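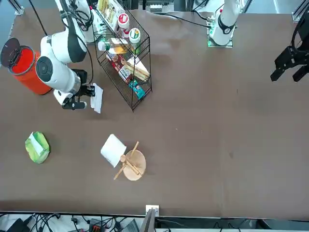 Guardanapos de pano: perguntas frequentes

Trocar o papel pelo pano à mesa levanta quase sempre as mesmas dúvidas: quantos comprar, que tecido escolher, como lavar, como dobrar. Reunimos nesta página as perguntas que chegam com mais frequência à loja Dravier, com respostas curtas. Quem ainda usa guardanapos descartáveis conhece o aspeto de um guardanapo branco pequeno, amarrotado em cima de um tampo castanho: um guardanapo assim não se volta a pôr na mesa se for de papel, mas se for de pano lava-se e passa-se a ferro. A maior parte das perguntas começa por aí, pela lavagem.

Quantos guardanapos devo ter em casa?

Para uso diário, conte com 2 por pessoa e por cada dia que passa entre lavagens. Se cada pessoa guardar o seu de uma refeição para a outra, metade chega. Para receber convidados, convém ter um conjunto à parte, todo igual.

Que tecido é melhor, linho ou algodão?

O linho absorve bem, seca depressa e fica mais macio com os anos, mas amarrota muito e custa mais. O algodão é mais fácil de passar e aguenta lavagens frequentes. Para crianças, recomendamos algodão de cor média. As misturas com poliéster quase não precisam de ferro, mas absorvem pouco e as nódoas de gordura agarram-se mais à fibra.

Que tamanho devo escolher?

Os de 40 cm servem para o dia a dia. Os de 50 cm cobrem melhor o colo e prestam-se a mais dobras. Abaixo de 30 cm são guardanapos de aperitivo ou de chá.

É preciso lavar antes de usar pela primeira vez?

Sim. Os guardanapos novos trazem um acabamento que os torna rijos e pouco absorventes. Lave-os uma vez a 40 graus, sem amaciador. É normal que o linho encolha um pouco nesta primeira lavagem – as medidas indicadas nas nossas etiquetas são as de antes de lavar.

A que temperatura se lavam?

Os brancos de algodão podem ir a 60 graus. Os de cor e os de linho, a 40. Siga sempre a etiqueta, sobretudo se houver bordados ou renda. O amaciador deve ficar de fora: deixa uma película na fibra e o guardanapo passa a espalhar o líquido em vez de o absorver.

Como se tiram as nódoas mais comuns?

Vinho tinto: absorva o excesso sem esfregar, passe por água fria e deixe de molho com percarbonato antes de lavar, se o tecido for branco.
Azeite e manteiga: detergente da loiça diretamente na nódoa, dez minutos, e depois máquina.
Molho de tomate: água fria pelo avesso, sabão, e secar ao sol se for branco.
Batom: álcool num pano limpo, de fora para dentro.
Cera: deixe endurecer, raspe com uma colher e passe o ferro morno sobre papel absorvente.

Não ponha na máquina de secar nem passe a ferro um guardanapo que ainda tenha nódoa. O calor fixa-a.

É mesmo necessário passar a ferro?

No dia a dia, não. Se os sacudir ao tirar da máquina e os estender bem esticados, ficam apresentáveis. Para uma mesa mais formal, passe-os ainda húmidos, primeiro pelo avesso. Nos bordados, ponha uma toalha por baixo.

Onde se coloca o guardanapo na mesa?

À esquerda dos garfos ou sobre o prato, se não houver nada servido. Dentro do copo é uma opção antiga, hoje pouco usada. No fim da refeição, pousa-se à esquerda do prato, sem voltar a dobrar.

Qual é a dobra mais simples?

O retângulo: dobre ao meio, outra vez ao meio e depois em três. Quem quiser guardar os talheres no guardanapo pode fazer a dobra em bolso, que exige pelo menos 40 cm e algum ferro.

Quanto tempo dura um guardanapo de pano?

Um bom algodão com uso diário dura cerca de 8 anos. A bainha costuma ceder antes do tecido e cose-se facilmente. Os muito gastos dão bons panos de limpeza para vidros.

A coleção Tangen pode misturar-se com a Kilavico?

Pode, mas os brancos não são iguais. O da Tangen é mais frio, o da Kilavico puxa ao cru. Lado a lado, a diferença nota-se – se fizer questão de uniformidade, compre tudo da mesma linha.

Posso trocar guardanapos já lavados?

Não, exceto por defeito de fabrico. Os conjuntos por abrir podem ser trocados com o talão. Em fevereiro, durante os saldos, só fazemos troca por outro artigo.

Partilhar 429
1,702 visualizações

Pesquisar no site... Procurar

Artigos relacionados
Como medir a mesa antes de comprar a toalha
Linho lavado: o que muda
Plirnodska: nova linha de individuais
Argolas para guardanapos, sim ou não
Guardar roupa de mesa sem amarelecer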